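I finally learned to make salt dough, and now I can't stop

Okay so it's October, it gets dark before dinner, and I have found my new favorite thing to do with my hands after 6 in the evening. Salt dough! The same stuff we all made in first grade and hung on a tree until the dog ate it. I had completely forgotten how good it feels to squish.

It started with a craft book I picked up at the library sale in Fernley, an old paperback by one Ragnvald Dahlgren with half the pages loose. Most of it is candle making, which I'm too clumsy for, but there's a chapter near the back on dough and it got me right away. His basic mix is two cups flour, one cup fine salt, and just under a cup of water. I did one batch his way and then (of course) started messing with it.

First thing I found out is that the salt matters a lot. I used coarse salt in batch two, the kind you'd put on a pretzel, and the leaves I cut out came out bumpy and sort of sparkly. I loved them for bowls and hated them for anything with a face. Fine salt is the way to go if you want a clean edge. My neighbor Kwok runs hers through the blender for a few seconds and her dough is so smooth it looks like store clay, I was jealous for a week.

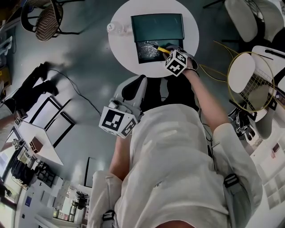
Second thing, knead longer than you want to. The book says ten minutes. I was quitting at four and wondering why everything cracked! Put on some music, lean into it, and if it sticks to your fingers add flour one spoonful at a time. If it crumbles, wet your hands and keep going.

Then there's drying, where I've ruined the most stuff. My oven's lowest setting is 200, and that's fine for flat pieces, three hours or so with a flip in the middle. Thick ones puff up on me every single time. My little owl blew out at the side and now looks like he swallowed a lemon. These days I leave anything fat on the rack by the window for a few days first, and only then does it go in the oven.

So far I've made 47 leaves, one wonky candle dish, the owl, and a set of napkin rings that my sister has already claimed. The leaves are going on a string across the front hall. I'm painting them with plain craft paint, mostly rust and mustard, and I got a can of clear sealer for them too. Two thin coats, back and front, or they'll go soft when the weather turns damp.

Next up I want to try coloring the dough before I shape it. Kwok says cocoa powder makes a really pretty brown and the whole kitchen smells like brownies, so that's tonight's plan. If anyone has a good trick for green that doesn't bake out gray, please leave it in the comments, I have a lot of flour left.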